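Print this page | E-mail this page
8 comments | 30 shares

This site uses cookies to remember your login. OK | Read more

Pimside Evening Course in Robotics
Notes for session 8: Teaching by showing
Notes by Ehsan Mousavi, with corrections from Aurélien Barbier

Last time we moved the arm by typing in positions, and most of you found out how slow that gets. Tonight is the fun part! We show the arm what we want and let it keep a record. In the trade this is called demonstration, and each complete run through a task is one demonstration, or "demo" for short.

There are two ways in, and we will try both.

1. Hand guiding. You put the arm in its soft mode, take hold of it near the wrist and lead it through the job. The joints give way under your hand while the controller writes down their angles. It feels wonderful the first time, a bit like leading a very heavy dance partner. What you lose is the view: your own body gets between the camera and the parts, so a program that learns from pictures will learn your sleeve as well.

2. Remote control (teleoperation). You stand back and steer with a hand controller or a smaller copy of the arm. The camera sees only what it will see later when the arm works alone, and that is a huge plus. The price is feel. You can press a part hard into the floor of a bin and have no idea you are doing it, unless the setup sends force back to your hand. Watch the force readout!

What gets recorded

At every tick we save the joint angles, the gripper command and the camera picture. Clevar, the logging program on the lab machines, does this 30 times a second. Please check that the clock in Clevar matches the one on the arm before you begin. A small gap between picture and motion will spoil a whole evening of demos, and you won't notice until training.

How many demos?

For the bin exercise the class set is 200 demos, of which 110 are already on the Mollus drive from the June group. So we are well on the way. More is good, but variety is better (I will keep saying this until you are sick of it). Move the parts between runs. Start the arm from different spots. Let different people drive, because everyone has their own style of approach and the learner should meet all of them.

Reaching into a bin

Picking from a flat table is forgiving. A bin has walls, and the wrist, the hoses and the cables all have to fit inside along with the fingers. Come down steeply, slow down for the last stretch, and think about where the elbow is going while you watch the fingertips. Parts lying side by side are a lovely challenge, as one finger has to find a gap.

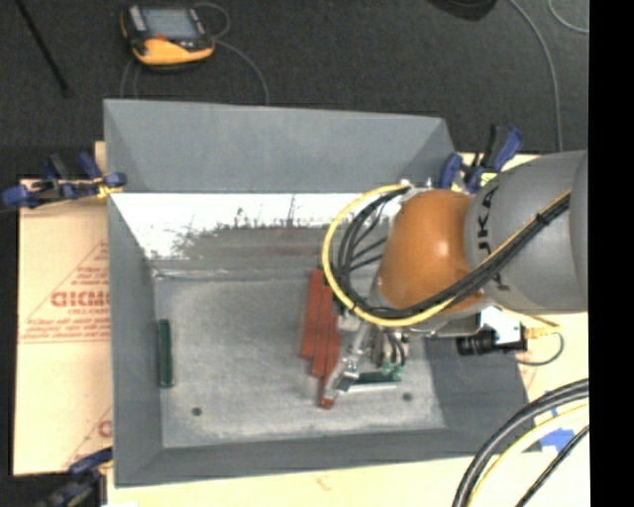
Fig. 1. Gripper down in the bin, silver finger against the rightmost of three reddish-brown blocks.

Look at the stagger of the blocks and plan your own approach on paper first. Which one would you take, and from which end? There is more than one good answer, and I'd love to see some strange ones.

Good runs, bad runs

Keep the run if you hesitated a little and then recovered. Recoveries are gold! Throw it out if you let go of the controls, bumped a wall hard or forgot to press Stop. Mark it in the log either way: K for keep, X for discard, and a few words on why.

For Wednesday

- Read the So handout, part 2, on smoothing a recorded path.
- Record 8 demos with your partner, half by hand and half by remote control.
- Bring one run that went wrong. We will play them all back on the big screen.

Questions to Aurélien before class, please, as he has the lab key.

Get course notes by e-mail: sign up for our newsletter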